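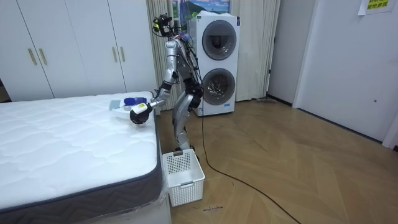 One visitor to the spring open house put it bluntly: a robot that takes this long to pick up after someone has not saved anyone any work. The Cedudholm student robotics club heard that remark a lot, wrote it on the first page of its year-end report, and is releasing the report in full.

CEDUDHOLM, July. The club today published results from Frota, its student-built program for tidying a bedroom with a humanoid robot. Over the school year the team logged 1012 attempts at picking up a small object and putting it in a laundry basket. Of these, 479 ended with the object in the basket and no help from a student. The club does not regard that as a success rate worth celebrating.

"We were told to expect a helper around the house by the end of the year," the team writes. "We have a machine that does one chore less than half the time, in a room we set up for it."

The report is also cool on competitions. At the Brorkevbridge student meet, teams were allowed to choose their best run for judging. Frota placed well under that rule, and the club says the placing means little. It has asked the organizers to score every run next year, including the ones where the object lands on the floor.

Sender, the club's logging tool, recorded 3341 separate grasps, many of them repeat tries inside a single attempt. The logs are free to download, failures included. Schools thinking about buying into home robotics are urged to read those first.

Next year's class will stay with the same chore. The target is 1000 attempts with the basket moved between runs, which the current program handles badly.

Copies of the report are available from the Cedudholm club office.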